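Old tower as a home file server – worth it?

finow_69
12 Aug 2023
I have a desktop tower left over from my old job at Garba and want to use it for backups and family photos. I was going to buy a Zirent two-bay box, but that costs money and the tower is free. Any reason not to?

Julden
Power. Mine pulled 74 watts sitting idle, day and night. The Zirent box uses a lot less.

cellar_rat
Depends on what you pay for electricity. Mine idles at 40 and I turn it off overnight. I'd keep the tower.

Julden
Then it isn't there when the backup job runs at 3 am.

cellar_rat
So run the job at dinner time. Mine has done that since December with no trouble.

finow_69
Noise is my other worry. It would sit in the hallway closet.

papertray
Closet is fine if the door has a gap. Lay the case on its side with the panel off before you decide – you want to see how the drives mount. A 3.5-inch drive in a carrier with a handle is easy to swap.
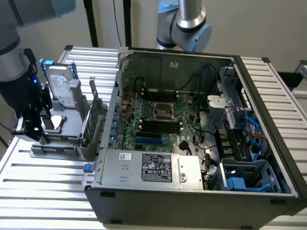

Julden
Swapping is easy on the small boxes too. I still say buy one. And get new drives either way, not the ones that are 6 years old.

finow_69
Agreed on the drives. I'll put a meter on the tower this week and post the number.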